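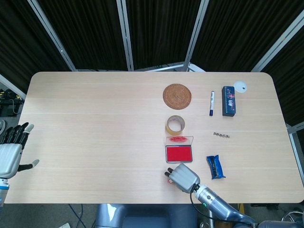
Ticket: red ink on the light wooden table
Opened by: Ginette Beaudoin
Location: Arsenault building, activity room
Status: closed, with follow-up

Problem as reported

There is a small red mark on the table top. The red ink pad is the only red ink we keep in that room. I wiped the mark with a dry paper towel and it got a little wider. Please advise before I put anything stronger on it. The table is booked again at 2.

Reply from facilities

Leave the dry towel alone, it only moves the ink. Do you know if the pad is water based? Look on the underside. Also tell me if the mark sits on one of the seams in the surface, as ink runs into those.

Ginette Beaudoin

No label left on the underside. The mark is near the ink pad. I can't tell for certain whether it touches a seam.

Reply from facilities

Treat it as water based first. Damp cloth, one drop of dish soap, wipe along the grain and toward the middle of the mark. Leave it 30 seconds, then blot. Do that twice. Keep the rattan coaster off the table while you work, it holds water.

Ginette Beaudoin

Did it twice. Most of the red is on the cloth. A pink shadow remains, the size of a pencil eraser.

Reply from facilities

Next step is rubbing alcohol on a cotton swab. Test under the table edge first. If the swab comes up yellow or the finish feels tacky, stop and write back. Do not use the Gerkero spray, it dulled the shelf in room 11.

Ginette Beaudoin

Test spot was fine. Three swabs and the shadow is gone unless you get the light across it. Wiped with plain water and dried. The surface feels the same as the rest of the table.

Reply from facilities

Good. Closing this. Two things for next time:

Close the ink pad between uses and set it on scrap paper.
Same swab method works for the whiteboard marker, but skip the soap step.

I have asked for a plastic tray for the stamping supplies. Should be in by September.

Recent tickets
Folding partition drags on floor
Stivero label printer prints blank
Drikora cabinet key missing
Whiteboard ghosting after cleaning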